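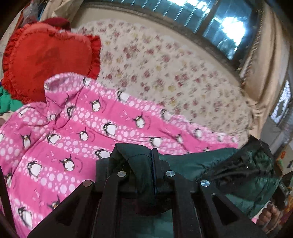

Dralero Household Linens Program
Progress report to the Wevura Fund, second half of the grant period
Prepared by Fares Farah, program manager

Where we are

When I last wrote to you, we had a lease, a van with one working door, and a plan that I described as "modest." I would like to withdraw the word. Supplying clean, usable bedding to people moving into a first apartment after a shelter stay sounded like a matter of getting sheets from people who had too many to people who had none. We have since learned a lot about mattress depth.

The main number first, as your template asks for it. We have made up and delivered bedding for 129 households in Mesteck since the grant began. A household, for our purposes, is whoever is sleeping at the address on the night of delivery. The application defined it as "a family unit," and that definition lasted until our first delivery, which was to a grandfather, his grandson and a man named on the lease as "cousin (pending)." All three got beds made up. We have used the looser definition ever since and would ask you to read the figure that way.

The building on Shboul Street is in full use. The front room is for sorting, the middle room is for washing and drying, and the back room was supposed to be an office. It is currently full of comforters. I work from a desk in the hallway, where I am easy to find.

What came in

Donations have been generous and uneven. The appeal in September worked better than we had any right to expect, mostly thanks to a line in the flyer that read "We will take anything soft." I wrote that line. I have been asked not to write any more lines.

Under that heading we received bedding, certainly, and plenty of it good. We also received bathrobes, a set of theater curtains, stuffed animals, choir gowns, stadium cushions, and one bag that contained only shoulder pads. Some of this was useful. The curtains were heavy and well made and now hang in the windows of a ground-floor apartment where the streetlight used to come straight in. The shoulder pads are still with us. Suggestions are welcome.

The real trouble is twin sheets. People give away what they no longer use, and what they no longer use is the bedding from a child's room after the child has gone. Most of our clients sleep on full or queen mattresses. For most of the grant period we had a wall of twin fitted sheets printed with planets and trucks, and a waiting list for plain queens. We have bought queens with your money and will keep doing it, and I have moved some of the budget around to allow for it (see below).

The twins did find a use in the end. The county's foster placement office was buying twin sets new, at full price, and had not known there was a building across town with a wall of them. We now trade. They send over the larger sizes that come in to them, we send twins, and no money changes hands, which has made the paperwork longer.

Washing

Everything is washed before it goes out, including the items that arrive with a note saying they have already been washed. Our two machines run from opening until the downstairs neighbor gets home. We came to this arrangement after a conversation that I will call frank. He is a drummer. I had thought this would help our side of the argument, and it did not.

One dryer failed in the first stretch of the grant and was repaired under warranty. It failed again and was repaired under something the technician described as goodwill. The same technician told us that our lint was "exceptional." We have changed how often we clear the vents and there has been no third visit so far.

Drying is still what holds us up. A comforter takes as long as it takes, and a damp one folded away on a busy afternoon will let everybody know by the following morning. We lost 11 comforters that way in a single batch. It was a simple mistake made by tired people, me among them. There is now a rule that comforters stay out overnight before anyone is allowed to bag them. It is written on the wall above the folding table in letters large enough to be read by me.

Sizing and labels

The application promised a "simple inventory system." We built one, and it was simple, and it was no good. It recorded what each item was called and left out how big it was. A flat sheet whose tag has worn off can be almost any size, and the only way to find out is to unfold it, measure it, and fold it again, by which time someone has asked you what size it is.

The replacement is colored thread. Every sheet gets a short stitch in one corner of the hem, a different color for each size. It takes less than a minute, survives the wash, and can be read by someone carrying a stack up a flight of stairs. The database still exists. It is updated at the end of the day from the shelves, and when the two disagree we believe the shelves.

I should mention that the software portion of the budget was underspent as a result. Thread is cheap.

Deliveries

We deliver in the late afternoon, when people tend to be home and the light is still good enough to find apartment numbers. A standard delivery is two sets of sheets per bed, a blanket, a comforter, pillows and towels. Pillows are bought new. We had a long discussion about this early on and I don't intend to have it again.

We offer to make up the bed. I had taken this line in our plan for a nice touch that would be dropped once things got busy, and I was wrong about it. Most people say yes. A fair number of them then stand in the doorway and watch it being done, and a few have told us afterward that it was the first evening the place seemed like it was theirs. I don't have a column for that in the reporting sheet, so it is going here.

We have also started letting people choose. At first we packed every order ahead of time in neutral colors, on the theory that beige offends no one. It offends quite a few people. One woman looked at her oatmeal comforter and said she had just spent the better part of a year in a building painted that color. Now we bring a choice of covers along in the van, and the loud ones go first. Florals move quickly. Anything with stripes goes to teenagers. The beige has mostly come back to Shboul Street, where it is stacked in my office, or what would be my office.

Not every visit goes well. There were 13 addresses where we arrived and no one was home, or the tenancy had already fallen through, or the unit turned out to have no bed in it to put the bedding on. The last of these is the one I would like to talk to you about. We are not a furniture program. We do turn up at apartments with everything needed for a bed except the bed, and it is a strange thing to hand someone a fitted sheet under those conditions. We have been calling the furniture bank from the van, and they have been patient with us. A proper referral, made before our visit instead of during it, would fix most of it. I am drafting one with them now.

Money

The full statement is attached. In short:

Spending on new bedding is over budget, for the queen sheets.

Spending on software is under budget, for the thread.

Utilities are over. The original estimate was based on a household running its dryer like a household.

Van costs are on budget, a sentence I never expected to type. The second door has been fixed. The radio now comes on by itself when the door closes, and we have decided to live with it.

I moved the software underspend across to new bedding with the approval of your grants office, and I thank them for answering in a single email. There is nothing else in the statement that I would want to walk you through in person, though I am happy to if you are fond of water bills.

What we got wrong

Your template has a box for this with room for one sentence. I have taken the liberty of using the back of the page.

We were too slow to ask the shelters what their residents wanted. We asked the shelter managers, who told us blankets. The residents, when we got around to them, said towels. They had been drying off with whatever was issued to them, thin and small and somebody else's, and a large towel of their own was high on the list of things they were looking forward to. Two bath towels per person is now standard.

We also said yes to too many pickups. Driving across Mesteck for one bag of pillowcases uses up the same afternoon as a delivery. Donors now bring things to us unless they can't leave the house, and the number of bags has barely changed. The number of people who hand over a bag and then stay to tell us about the guest room it came from has gone up a great deal. We have put out a chair.

Next

For the rest of the grant period we plan to keep deliveries at the present pace and not chase a bigger number. The washing can't support one, and neither can the neighbor. We would like to get the furniture bank referral signed, rent a better place to dry comforters, and rewrite the flyer. The new version lists what we need by size and has been checked by someone other than me.

We will also be asking you, under separate cover, about replacing the older dryer. The technician has said that goodwill is a finite resource. I have attached two quotes, and the cheaper one includes hauling the old machine away, provided somebody moves the comforters first so they can get it down the hall past my desk.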